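Packing I/O shields for storage or resale

Bare I/O shields bend easily. The thin grounding tabs around the port cutouts catch on each other, so the plates should be boxed flat, in one direction, with foam between layers where the finish matters.

1. Sort by cutout pattern. Keep one pattern per carton and write the board model on the lid.

2. Set out a shallow tray for single shields and foam strips, and place the open carton directly in front of you on the work surface.

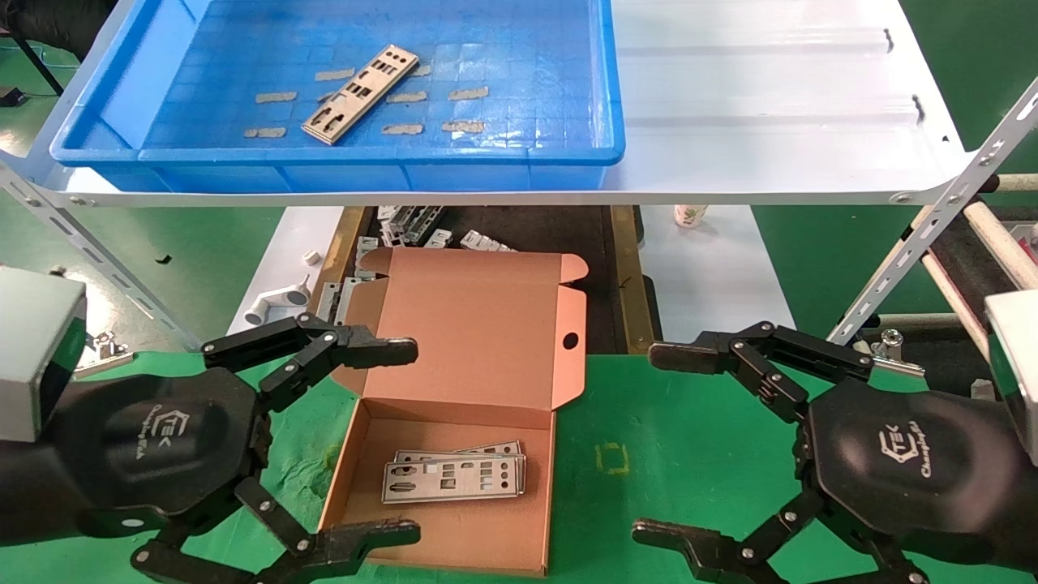

3. Stack the plates face up with the port rows aligned. Stop at six per stack - a taller pile slides when the carton is tilted.

4. Lay foam along both long sides. Strips cut from Hiseo sheet, 4 mm thick, are sufficient. Do not press them into the cutouts.

5. Close the lid and shake lightly. If the plates rattle, add one strip on top.

Keep incoming parts and finished cartons in separate places. A label on the rail of each rack or shelf prevents most mix-ups.

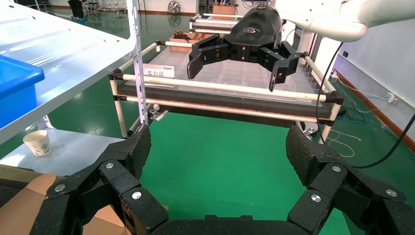
Cartons can be stacked six high on a flat shelf. Check the gross weight before shipping; ours come to almost 800 g with the outer box.

Razia Talpur, 7 November 2020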